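Workshop tips: sharing a bench with a robot arm

Devadiga put its first arm on the sorting bench in September. It took over most of the picking up and setting down, and the people who used to do that now set up the work, check it and deal with whatever gets missed. These tips come from the bench staff.

Clear the table before you start. Mugs, phones and tape rolls all end up in the way. Keep a shelf nearby for them.

Mark where the tray goes. Two strips of masking tape at the corners are enough. Replace them when they curl.

Wipe the tabletop with a damp cloth and dry it well. Skip spray polish – it leaves the top slick and small parts slide when they are touched.

Watch the sun. A bench by a window is pleasant to work at, but glare moves through the day. Saranya Bangera pulls the blind halfway before lunch and leaves it there.

Stop the arm before you reach in. Use the button, even for one dropped piece. Thenmozhi Pisharody had this printed on a card and taped up at eye level.

Rotate jobs. Watching is more tiring than sorting was, and people drift off after a while. We change over every 20 minutes. Vsevolod Koval asked for 38 at first and gave it up within a week.

Practice with light things that don't matter if they fall. Toy fruit, blocks and a shallow tray will do for anyone new to the bench.
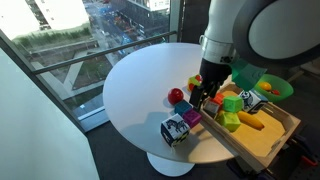 Let new people run the practice set until they stop hovering over the stop button, then move them on to real parts. Start with a batch of 80. Our full batch is 600, and that is too much for a first day.

Write down every miss in a paper notebook by the bench, with the part and the time. Hauwa Ekwueme reads it at the end of each shift and changes the layout if the same part keeps coming up.

Keep one hand-sorting station open. People like to keep the skill, and you will need it when the arm is down for service.

Wash the practice pieces in warm soapy water once a month. Air dry on a towel.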